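Delegate Selection FAQ - Turkovberg Chapter

When does the chapter choose its delegates?

Delegates are chosen at the July meeting. Doors open at 6:00 p.m. and check-in closes at 6:45 p.m. Members in line at 6:45 p.m. may still check in.

Who can vote?

Any member whose dues were paid at least 14 days before the meeting. The current roll lists 887 members. Supporters who signed up for email only are not on the roll.

How many delegates does the chapter send?

The chapter sends 2 delegates to the Workine convention. Alternates are the next two finishers, in order of votes received.

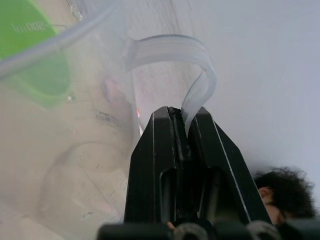

A flat plastic strip held between two fingertips.

How do I become a candidate?

File a signed statement with the chapter office on Nowicki Street. Statements are limited to 100 words and are printed as received - spelling included. A candidate may withdraw in writing until check-in closes.

Can I vote by proxy?

No. The Ernus district rules ended proxy voting for delegate contests. Mail ballots are available on request and must reach the office by noon on the day of the meeting.

Are delegates bound to the chapter's endorsement?

On the first ballot, yes. On later ballots they may vote as they choose, unless the chapter has passed a resolution stating otherwise.

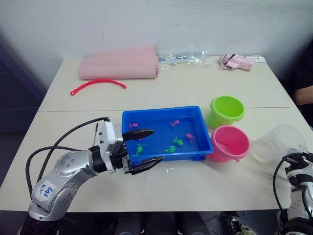 One member wrote to ask whether a delegate who moves out of the district before the convention has to give up the seat, and whether the chapter would then hold a second vote.

The seat is given up on the date of the move. No second vote is held - the first alternate fills the seat. If both alternates decline, it stays vacant.

Where are the results posted?

At the office and on the members' page, the morning after the count. Requests for a recount must be filed by 5:00 p.m. that day.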